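Sorine Sculpting Wand: two heads, one charger, my cheeks

Reviewed 2024-06-03

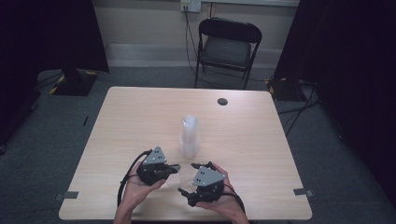

Ovlow Beauty Notes, Issue 17, p. 14

Quick one this month, I have a train. The Sorine is a microcurrent wand for the lower face. Rubber grip, two metal balls on the end, a second flatter head for under the eyes. You put gel on, you drag it up, you do it again tomorrow. Costs $80 with the small gel and no case. The case is extra, which annoyed me more than it should have.

I came to this off the Naidu roller, which I used from November until the hinge went. So I wasn't starting from zero. The Naidu is cheaper and you don't have to charge it but it never did much past a nice cool feeling in the morning.

Setup: charge it the whole way first. Manual says so in tiny type on the back page. Mine came out of the box nearly dead. Light goes green when it's done, and the green and the amber look the same in my bathroom so good luck.

Levels go one to seven. I started at two. Felt nothing. Went to four, felt a prickle along the jaw. Six made my lip jump and I tasted pennies, so back to four. Sensitive skin people stay low, and keep it off the front of the throat. No fresh filler either, ask whoever did your injections how long to wait. If you're pregnant or have a pacemaker this isn't for you, it's on the box and they mean it.

The gel. You need a lot. The small tube lasted me 14 sessions and I was stingy by the end. Let it dry halfway through and the current bites. I switched to plain aloe for a few nights and it worked fine till it got tacky, then I was at the sink rewetting my chin every minute or so. Sorine's own refill smells like cucumber and a new shower curtain.

Results, ok. After the first go my left side looked a little tighter then the right, and I stood there turning my head like an idiot. Gone by dinner. After a couple weeks of doing it most nights I think the puffiness under my jaw is better in the mornings. Think. I also cut back on salty takeout in the same stretch so take that however you want. Deep lines next to the mouth, no change at all. It won't do what a syringe does and the leaflet gets pretty carried away on that subject.

Things I didn't like. The beep, every few seconds, can't be turned off. The flat head pops loose if you press. The power button is right where your thumb goes, so I kept shutting it down mid cheek. Also it rolls. I keep mine on the Plovwood vanity tray now and it still found the floor once, survived, small dent in the collar.

Things I did. Light in the hand. Wipes clean fast, no gunk in the seam. Auto shutoff works. Charge holds well, I've only pluged it in twice.

Would I buy it again at full price? Probably not, on sale yes. If you already own a Naidu and like it, spend the money on sunscreen. If you wake up puffy and you'll really do it every night, the Sorine is a decent one.

Score: 7 out of 10. Would be higher without the beep.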